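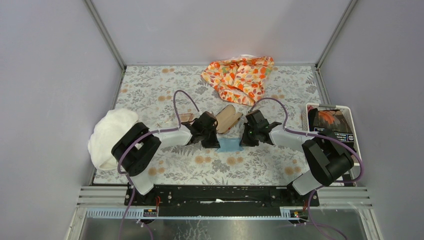
Bimanual cloth folding: both arms pause at every action chunk boundary

Posted in: Control & Motion > Learned policies
Tags: bimanual, action-chunking, latency, tablecloth, planner

Two arms on a shared bar, fixed camera looking down, policy trained on folding a small light-blue cloth between the grippers. Inference runs on a separate machine. The policy returns chunks of 100 joint targets per arm and the low-level controller plays them back at 200 Hz after interpolation. Stack is the Drunico driver, Taltley for the message layer, and our own playback node.

Symptom: at the end of each chunk both arms stop, wait, then jump to the first target of the next chunk. The jump is small when the arms are over open table. When the two grippers are close together over the cloth it is large enough to pull the fabric out of one of them. Logs show the position error on the wrist joints spiking at the first tick of the new chunk and nowhere else.

Things I have tried:

Lowering the proportional gain on the wrist. The jump is softer but the arms now sag at full reach and the fingertips land short of the cloth edge.

Asking for the next chunk earlier. This removes the wait but makes the jump worse, which I did not expect.

Retraining with the tabletop swapped for a plain white one, on the theory that the floral print was confusing the image encoder. No change in the jump. Success on the first fold went up a little but I would not trust that number.

Is this a controller problem or a policy problem? I would prefer not to retrain again before finding out.

– kestrel_loop

ANSWERS

mat_over_n

It is a playback problem, and the second thing you tried is the clue.

When you request chunk B early, the observation used to compute it is older than the moment it starts executing. Suppose the request goes out at tick k and B starts playing at tick k + d. The first d targets of B describe motion the arms have already made under chunk A. If your playback node starts B from index 0, you are commanding the arms to go back to where they were d ticks ago. Requesting earlier makes d larger, so the jump grows.

Fix it in this order.

1. Stamp each observation at capture, on the machine that captures it. Do not use the arrival time at the inference host. Taltley will fill in a receive time if the header stamp is zero, and it does so silently, so print a few and look.

2. When B arrives, compute d from the observation stamp and the current controller clock, and drop that many targets from the front. Mind the units. Your chunk is at the policy rate and your controller is at 200 Hz. If you interpolate before you drop, d is in controller ticks. If you drop before you interpolate, it is in policy steps.

3. Blend over the overlap. Keep the tail of A, and for the first few targets of B take a weighted average that moves from A to B. Linear weights are good enough. Do the blend in joint space, per arm, with the same weights for both arms at the same tick. If the arms are blended on separate timers they will drift apart by a tick or two, and with both grippers holding one piece of cloth that shows up as tension.

4. Put the wrist gain back where it was.

There is one case blending does not handle. If A has the left gripper closing first and B has the right one closing first, the average is a motion neither chunk intended. You will see this near the grasp, where the demonstrations probably disagree with each other. Treat the gripper channel separately – no averaging, just take the newest command and hold it for a minimum time before it may change again.

To answer the actual question: replay a recorded demonstration through the same node, cut into chunks, with an artificial delay in front. If the jump appears there, the policy is cleared and no retraining is needed.

fenwick_b

Had the same thing in August and a faster GPU sorted it. Worth checking what your inference machine is doing.

(edit: ours was a single arm and we only ever saw the wait, so maybe not the same thing)

tuple_of_two

Agree with mat_over_n on the cause. Two additions.

Check whether both arms are read in the same cycle. The Drunico driver polls them one after the other by default, so the joint state you pass to the policy can be a mix of two instants. There is a synchronized read mode. It costs a little bandwidth on the bus and is worth it here.

Also add a rate limit after the blend, as a last stage, and log every time it is active. At rest it should never trigger. If it triggers at chunk boundaries only, your d is still wrong. If it triggers at random, look at dropped packets. I keep a limit of 4 rad/s on the wrists, which will not suit every arm.

On the table cover: I would leave the print in and vary the covers across demonstrations. A policy that has only seen one background tends to fail when the lighting changes, whichever background it was.

COMMENTS

kestrel_loop: Replay test done. The jump is there with recorded data, so the policy is cleared. Observation stamps were zero on one of the two machines. With stamps fixed and dropping in controller ticks, the wrist spike is gone in replay. Blending goes in next.

mat_over_n: Good. Check that the two clocks agree before you tune the blend length.

Related

Vieira planner returns a path but the second arm never starts
Choosing chunk length when inference time varies
Erico log viewer: aligning two joint streams on one time axis
Gripper command chatters between open and closed near contact
Does camera exposure time count toward observation delay?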